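Open day at the Renaud training centre
July 25, 2018

Lirnelmont opened its new football centre to members over the weekend, and I went along for the morning session. The club moved in at the end of April but the weights room was still being fitted out then, so this was the first time supporters had been let past reception.

The building sits behind the old ground on Ratia Road. Entry was free for members and the sign-in sheet was up to 642 names by the time I left. Parking was a problem. Most people ended up on the grass near the netball courts and walked in.

Tours left every 20 minutes or so from the front desk. The first stop was the rehab area, with 2 pools, one heated and one cold, and an anti-gravity treadmill the club bought second-hand. Players coming back from hamstring and knee injuries do most of their early running there before they are allowed on grass. Four of the senior squad are in the program at the moment. The defensive coaches have the room next door, with a screen across the whole back wall.

The indoor field is shorter than I expected, some 75 metres, and the roof is too low for proper kicking practice. Kickers will keep using the outside oval. The surface is synthetic and felt firm underfoot. We were asked to keep off the far end, where the under-18s were doing tackling drills.

Lunch was in the players' dining room. The kitchen does breakfast and lunch on training days and the menu for the week was up on the wall, colour coded for heavy and light sessions.
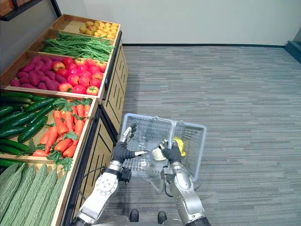 Niltasitz, commenting on the members' page that night, wrote that the centre was well overdue but the club still had no answer on a women's change room at the main ground, and that this should have come before a second pool. The question was put at the forum after lunch as well. The club's reply was that plans go to council before the end of the season.

The next open day is for junior clubs, with 7 groups booked in so far.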